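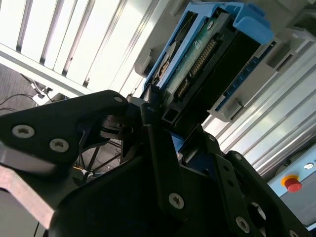 Drive in its blue carrier, seen from the wrist camera, with the bay on the right

Gripper keeps twisting the drive carrier on its way to the bay. Where do I start?

Posted by flirton_bench, June 19, 2018

Hello all! I look after a small cell that swaps hard drives in and out of a bay, one after another, all day long. It's my favourite machine in the building and I'd love to get it running properly again. The arm picks up a drive in its plastic carrier, lines it up and slides it home. The bay has a little contact board at the back and the drive has a long row of gold pins, so there isn't much room for error.

Since May the carrier has been turning slightly in the fingers. The arm goes exactly where I taught it (I've checked, twice) but the drive arrives a touch skewed and the controller stops on a force limit. It did 467 good swaps in a row before the first stop, and now I'm lucky to get through a morning. I've wiped the fingers, rebooted everything and taught the bay position again from scratch. That helped for a day and then the stops came back.

The gripper is a Wusix one with the jointed fingers, lots of little links and silver screws. The counter says 3,515 cycles since it was last apart. Is that a lot? I don't want to start undoing things in the wrong order. Any pointers very welcome, I'm keen to learn how this thing goes together!

drendthorpe_cells

Great little job, I do love a drive swapper! Don't touch the taught positions again yet. If a fresh teach only lasts a day, something is moving, and you'll end up chasing it round the cell.

Press the emergency stop and let the arm settle before you put your hands anywhere near it. Then take hold of each finger near the tip and wiggle it sideways. You're feeling for a click or a bit of slop at the joints. Compare left with right, they should feel the same. On mine the left one had gone sloppy and the right was lovely and tight, and the carrier always turned towards the loose side.

If you find play, go round the screws one at a time. Back one out, clean off the old threadlock, put a small drop of fresh on, and do it up to the figure in the gripper manual before you move on to the next. Don't strip the whole finger unless you have to, the links are a pain to get back in order (ask me how I spent my bank holiday). Check you've got the right bit too. My fingers have hex sockets in some places and star-shaped ones in others, and a hex key will almost fit a star socket, just well enough to ruin it.

Leave it overnight if you can. Then home the gripper, teach the pick first and the bay second, and run it slowly with an old dead drive in the carrier until you trust it. Please don't test with a good one, those pins don't like being shoved.

As for the cycle count, I check mine at 995 and do a proper going-over at every second check. So yes, yours is due!

requena99

mine did this and it was the cable. it was pulling on the wrist when the arm turned. worth a look

old_toolcrib

Agree with most of the long answer. I'd add the bay itself to the list. Push on it by hand with the power off and see whether it shifts on its mounting. We had a bay fixed to aluminium extrusion with 2 bolts, and the nuts had crept along the groove by less than a millimetre, which was plenty to upset the insertion. Once it's back where it belongs, draw a pencil line across the joint and you'll spot it straight away next time.

Look at your carriers as well. The plastic wears where the fingers press, and a tired carrier will turn in a perfectly good gripper. Put a new one in and run it for an hour. If the skew goes away, you've saved yourself an afternoon with the threadlock.

flirton_bench

Brilliant, thank you all! Left finger has a definite click in it, I can feel it now I know what to feel for. Cable looks fine but I've given it a bit more slack anyway. Threadlock is going on this afternoon and I'll do the pencil line on the bay while I'm in there. Will post again once it's had a full day's run.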